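Chapter 5
Work Before the Robot: Demonstration Labor and the Changing Job

Most accounts of workplace automation begin on the day the machine is installed. This chapter begins earlier. A robot that is to clear a lounge or fold linen has to be given examples of the task, and the examples come from people who perform it many times under recorded conditions. The preparation of these examples is called demonstration labor. It is paid work, it has its own tools and injuries, and in several service firms it now appears on the staffing plan beside the jobs it is meant to change.

The chapter follows one employer, Parwood, a facilities contractor that cleans and resets shared lounges at its Skultside site. In March the firm began a trial with Plumeo, a supplier of tidying robots. Cleaning staff were offered temporary transfers to the demonstration team at their existing hourly rate. Of 29 employees on the day shift, five accepted. By the end of the first phase the team had submitted 3,442 usable recordings, each covering a single action such as lifting a cloth or setting a cup upright. 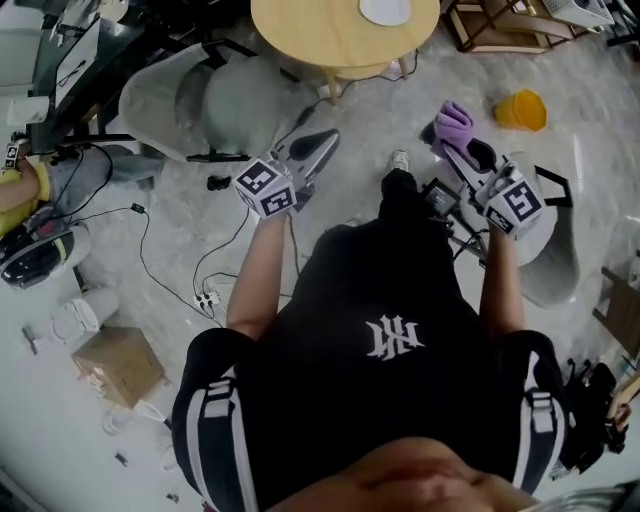
Demonstration labor differs from the cleaning job in its unit of output. A cleaner is judged by the state of the room at the end of the shift, and the order of work is left to the cleaner. A demonstrator is judged by the recording. The tool imposes the first constraint: the operator wears a harness over both shoulders and works through a pair of hand-held grippers, so that a lavender cloth on the floor is taken up between two gripper fingers and the hands never touch it. The large tagged cubes carried on the grippers add bulk close to the wrist, and the operator has to plan each reach to allow for them. Skills the cleaner has built up over years, such as wiping with one hand while sorting with the other, have to be broken into separate steps or dropped.

Ronja Wallin, who supervised the team, kept a log of complaints during the first phase. Neck strain was entered most often, followed by fatigue in the forearms. Boredom came third. Wallin set a limit of 300 recordings per person per week and moved floor-level tasks to the first half of the shift. Output per hour rose slightly after the change — a result the firm had not predicted.

A second group of effects concerns the employees who stayed in their usual jobs. With five colleagues transferred, the remaining day shift covered larger areas, and the lounges used for recording were closed to normal cleaning until late afternoon. Resentment over workload was directed at the demonstration team more often than at management. Section 5.3 treats this pattern under the heading of displaced friction.

Ownership is the third issue. The employment contracts at Parwood covered time worked but did not mention recordings. The Tawfik model, introduced in Section 5.4, separates payment for hours from payment for reuse and is applied there to the Skultside data.

Key terms: demonstration labor, unit of output, displaced friction, reuse payment.

Contact the publisher | Copyright 2025. All rights reserved. | Back to top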